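Notebook, Clovstead workshop, Wednesday

Started at the small bench after the delivery was put away. The heater needed a long time this morning, so I wrote the labels first and touched the glue only after the break.

Purpose of the day: decide how we keep the thin sticks for the spring course. We use them for glue, for stain and for picking dust out of the corners of the boxes, and at the end of every course half of them have rolled under something. Fuad Teshome asked for a solution which costs nothing. Trinh Ông asked for a solution which also looks decent on the table, because the people who come on the course look at the tables before they look at us.

I compared two ways of keeping them.

First, the flat tray from Funard. The sticks lie side by side, and it is easy to see if one is missing. But when you want only one, you need a fingernail, and with glue on the fingers you lift three together. Also the ends with stain touch the clean ends of the neighbours. I found brown spots on sticks I had not used at all. The tray goes back on the shelf for screws.

Second, small cups, one for each place at the table. This I like more. A stick stands in the cup, you take it by the clean end, you put it back without looking very long. The weak point is the weight. An empty cup with one long stick in it wants to fall, and if somebody pulls the stick out at an angle the cup comes after it. Everaldo said to put sand in the bottom. I tried with 60 grams of dry sand and it is much better, but then the wet end picks up the sand and you spread it on your work. Gravel from the plant pots did not stick so badly. I will try also a ring of felt under the cup, glued on with the rest of the Enach.

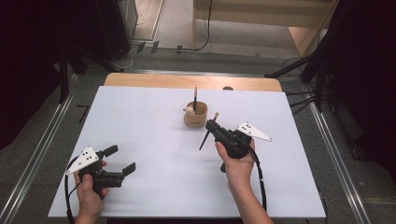 A pale surface under the cup helps more than I expected. On the dark bench I lose the dark end of the stick completely, and on white I find it at once. So for the course I would like a white board at every place. We have the old shelf boards from the Araya cupboard, they only need to be washed and the edges sanded. Prakash Bangera has promised to look at them, but he has the door hinges to finish before.

Notes about handling, for whoever prepares the tables:

Always put the stick in with the used end down. If it stands the other way, the next person takes hold of the stain. I did this myself twice before lunch.

The cup should stand a little away from the person, near the middle of the board. Close to the edge it gets the sleeve. I moved mine when I spilled the gravel, and after that I had no more accidents.

Do not fill a cup with many sticks. With 8 they cross each other and turn into a bush, and one pulls up the others. With six it is still fine. I would stay at six and keep the rest in the drawer.

Length: the long ones from the new packet are too long for these cups. I cut a few shorter with the side cutters and the cut end was rough, so they need two strokes of sandpaper. The packet has 600 in it and I am not going to sand 600 sticks. Perhaps Gadisa knows if the supplier has them shorter. Otherwise we use taller cups for the long ones and forget the cutting.

Small question that is still open: should the cups be varnished inside? Stain goes into a bare cup quickly and then the outside becomes ugly as well. I gave one a thin coat at three o'clock and left it on the windowsill. It was still sticky when I closed up – the room is perhaps too cold for it.

To do: felt rings, wash the shelf boards, ask Gadisa about the short sticks, look at the varnish tomorrow morning. The lid of the stain tin does not close well any more, please press it down with the mallet and not with your thumb. I have put the rest of the gravel in the jam jar beside the sink.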